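October 4, 2021

Second day of gripper comparison on the two-arm bench. Left the Zeltetti fingers on both sides and only changed the controller settings, so that whatever differs between yesterday and today comes from the controller. Firmware build is 2354 on both arms. I checked the version twice after the mixup in April.

Morning went to force limits. The default closing force on the Cumura controller is too high for paper cups. At 20 percent of maximum the wall holds its shape and the cup still lifts. At 9 percent it slips when the wrist rotates past horizontal. I did not try values in between on the right arm, which has the older cable and drops a status packet now and then. Logged 857 cycles of open and close before lunch with no load, to see if the finger gap drifts. It does, by less than I can measure with the calipers here.

Afternoon: cups on the brown sheet, tray in the middle, cutting board left where it was. Starting poses are one cup on its side for the right gripper and one upright for the left.
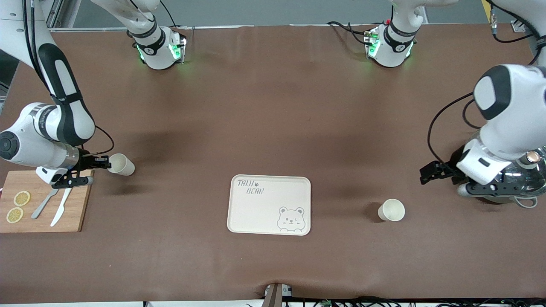

Start layout, afternoon set. Right gripper facing the mouth of the tipped cup, left gripper open beside the upright one.

The upright cup is the easy case and both controllers handle it. The tipped cup is where they differ. The Cumura plans a straight approach and closes on the rim, one finger inside. The Aguirre controller wants to come down from above, and on a cup lying down that means pushing it into the sheet first. The sheet wrinkles and the height estimate goes off – a few millimeters, enough to matter with short fingers.

Tightened the approach speed on the Aguirre and got cleaner contacts, at the cost of a longer cycle. Have not decided if that is a fair comparison. The Idstead people want one number per controller and I would prefer to send two tables, upright and tipped.

Tomorrow: swap the right arm cable, repeat the tipped cup at 20 percent, then start on the fork if there is time.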